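Finding the Rim: Crate Pose Estimation on Reflective Shelving
Project report, Đạt Tô 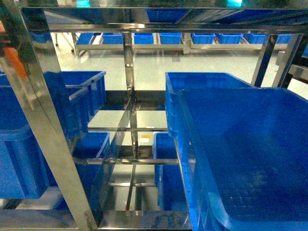
The assignment was to write the perception node that tells the arm's planner where a crate is, which way it faces and how tilted it is. I chose crates over the cable-sorting topic on the grounds that a crate is a box, and a box has corners. That was in October, when I was still an optimist.

1. First attempt

Version one, named Poria after my landlord's cat, looked for blue. Everything blue was grouped into blobs, and each blob was reported as a crate. On plain wooden shelving this worked very well. On polished steel, Poria found crates in the uprights, crates in the crossbars and, once, a long thin crate that was the top bar of the rack. The planner believed all of them and computed a careful approach path to each.

Depth should have settled the argument. The depth sensor, however, returns holes or nonsense wherever the steel is shiny, so at exactly the places I needed a second opinion, it had none.

2. Second attempt

Plusidberg, version two, ignores color until late in the process. It looks for the rim. A crate rim is thick and rounded and closes into a rectangle, and a reflection of a rim in a narrow tube does not close into anything. The steps are:

Extract edges and keep the long ones.
Group them into candidate rectangles, allowing up to 2 missing sides.
Fit the known crate size to each candidate.
Reject anything whose distance disagrees with the fitted size.
Check color, mostly out of nostalgia.

The fourth step also deals with the bins on racks farther back, which are blue and perfectly real but out of reach.

3. Results

I labeled 116 frames by hand over one long Sunday. Poria reported at least one phantom crate in most of them. Plusidberg did so in 7. It also missed a real crate in 17, nearly always one standing on a lower shelf behind another, with only a side wall showing. No rim, no crate, as far as Plusidberg is concerned.

4. Open problems

Tilted crates are still reported as level if the near corner is out of view. The planner then aims too high, and the wrist tuning from the Tremodley lab module does nothing to help. A tracker that remembers crates between frames would probably fix both this and the hidden ones. I have a branch with half of one. It compiles.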